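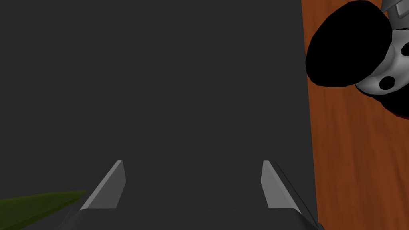 Open gripper fingers close up against a dark gray surface, simulator view.

Stopping the arm before it hits something

Our Trina bench arm bumped a dark flat panel 24 times in May, all in the simulator. Kiri Kerslake went through the log and found the same fault each time. With a plain surface that close, the wrist view has almost nothing in it to judge distance by, and the arm kept moving forward.

What we do now:

Set the slow zone wider than you think you need. Ours starts at 151 mm from any known surface.

If the wrist view goes mostly one color, stop the arm and back it out the way it came. Do not let it turn first.

Open the fingers before backing out – unless they are holding something.

Check pictures and patterned walls too. Rawiri Donnelly had a run where the depth guess treated a printed landscape as open space.

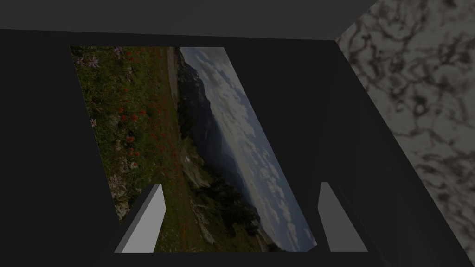 Fingers spread in front of the landscape picture, dark panels on both sides.

Inside an enclosure, enter the side walls as no-go areas by hand. Leave room for the fingers at their widest, and measure with them open.

On a real arm, keep the stop button within reach and your hands out until the power is off. After any bump, check the finger pads and run the zero routine 2 times before going back to work.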